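The long life of a pair of trousers

My grandmother kept a biscuit tin of zips. There were long ones from dresses and short ones from skirts, and a few stout metal ones that had come out of my grandfather's work trousers when the knees had finally gone beyond patching. I don't believe she ever bought a new zip in her life, and when she died the tin came to me, along with a thimble that doesn't fit and a habit of looking at the insides of other people's hems.

It was the tin I had on my lap, on the slow train out to Gitby one wet morning in October, going to see a woman called Genowefa Szczepańska who mends clothes above what used to be a shoe shop. A friend had given me her name with some reverence. I had with me a pair of trousers that had given way in the seat, a jumper with a moth problem, and a shirt collar so frayed it had begun to look like a moustache.

Gitby is not a place many people go on purpose. It has a long main street that bends in the middle, a market square with a pump in it, and a great many chimneys for the size of it, left over from the days when the mill at the bottom of the hill wove cotton drill for overalls. The Plarkmont mill, it was called, and at its height it kept 413 people in work. The building still stands, and part of it is flats. The older people in the town will tell you they could set a clock by the noise of the looms starting, and then they will go on to tell you about their mothers' hands, which were always either chapped or bleeding, so it would be a mistake to get too misty-eyed about it all.

Mrs Szczepańska came here at the age of 26 and went straight into the finishing room, where she spent eleven years checking seams. She is a small, brisk person with her glasses on a cord, and she had my trousers inside out before I had sat down.

"You sit with your wallet in the back," she said.

I said that I did.

"Everyone does. Then they come to me and say the cloth is bad." She held the seat up to the window so that the daylight came through it. "The cloth is fine. The cloth here, and here, is very good. You have one tired place. I am 70, I have more than one tired place, and people still let me go out."

She does not like the fashion for mending that shows. I had rather hoped she would, having read a good deal lately about bright darning and contrasting thread and the honourable scar, and I said something along those lines while she was hunting for a reel. She listened very politely. Then she told me about a young man who had brought her a perfectly sound jacket and asked her to put a patch on the elbow, in orange, where there wasn't a hole. She did it, because he was nice and he paid, but she was plainly still cross with herself.

Her own way is to put a piece of something thinner behind the worn part and run the machine back and forth over it in a thread as near to the colour as she can find, following the grain of the cloth. She has drawers and drawers of thread for this. Blue is the worst, she says. There is no end to blue. A pair of jeans starts out one colour and finishes as five or six, paler on the thigh and darker behind the knee, and if you choose your thread by the label you will be wrong nearly everywhere. She chooses by laying it on the cloth and squinting.
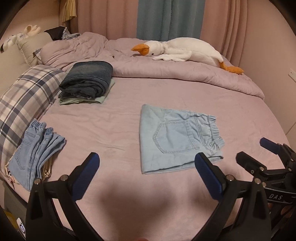 I left the jumper and the shirt with her and walked down the hill to meet Yaw Nartey, who runs a repair evening once a month in the old mill canteen and who had promised me soup. It was very good soup. He is a big, easy man who taught metalwork until his school stopped offering it, and he came to sewing late and rather sideways, through mending the machines. People kept bringing him their mothers' old treadles and hand-cranks to be put right, and at some point he thought he had better learn what they were for.

"I started on curtains," he told me. "You can't go wrong with curtains. Well, I did, but only in length."

When he began the evenings he expected a handful of people. There were 131 items on the list by the end of the first winter, and most of them were trousers. Split seats, lost buttons, hems that had come down and been held up with staples, children's knees by the dozen. He keeps the list in a school exercise book and likes to read bits of it aloud. One entry says only "pocket (ferret)". I asked, naturally, and was told a story that went on through the whole of the soup and most of the bread, and which I have promised the owner of the ferret not to print.

What interests him now is how little people have been shown. He gets grown men and women, clever ones, who can't thread a needle, and who are ashamed of it, and who have been putting off coming for weeks on account of the shame. So he starts everyone on a button, whatever they have brought with them. You sew on a button, you pull at it, it stays. He says that people's shoulders come down when it stays. After that they are usually quite willing to be told that they've been washing their jeans too hot and too often, and that they should do up the zip first and turn them inside out, and that the tumble dryer is where a waistband goes to die.

I recognised myself in a good deal of this. I have thrown away trousers for want of a button. I have certainly thrown away elastic-waisted ones when all they needed was a safety pin, a length of new elastic and half an hour with the wireless on, and I had a grandmother who would have shown me how. She did show me, come to think of it, several times. I wasn't listening. I was nine and wanted to be out on my bike.

There is a third person in this story, or rather a third household, since I never managed to catch them all in one room. Deto is a small workshop two streets back from the square, run by a family who buy in old denim by the sack and cut it up for parts. They had 200 pairs in on the afternoon I called, in heaps along the wall, and the air had that flat, clean, slightly peppery smell of a lot of cotton in a warm room. A leg with a ruined knee still has a good yard of cloth in it. The back pockets come off whole and go on to bags and aprons. The seams are cut out and plaited into dog leads, which they can't make quickly enough, and the very last scraps go for stuffing. The daughter of the house, who did most of the talking, let me have a go at unpicking a pocket. It took me the better part of twenty minutes and I stabbed myself twice. Hers took her as long as it takes to say so.

She told me that you can read a person in a pair of jeans. Phone on the left, keys on the right, a kneeler, a leaner, somebody who wipes their hands on their thighs when they cook. She once took in a bundle from a house clearance in Atinga, further up the valley, in which every single pair had been let out at the waist by an inch and then, later on, taken in again by the same hand, in tiny even stitches. She hadn't been able to cut those. They were on a shelf at the back, and she went and got one down to show me, and we both stood there for a bit and looked at the waistband.

I went back up to the shoe shop before the last train. Mrs Szczepańska had finished the shirt, having taken the collar off, turned it over and put it back on with the good side out, a trick I had heard of and never seen done. The jumper was to wait, because she wanted it in the freezer for a fortnight before it came anywhere near her wool. The trousers she handed over in brown paper, with instructions about the wallet.

Then she asked what was in the tin. I had forgotten I was carrying it. She tipped the zips out on the counter and went through them with one finger, very slowly, running each slider up and down, and put four to one side that she thought were past it. The others she laid back in, longest at the bottom. She held on to one of the metal ones for a while, a short brass thing with a square tag, and said that they used to fit that kind at Plarkmont, and asked if she might keep it. I said of course she might. She knocked the shirt off my bill, and I had to run for the train.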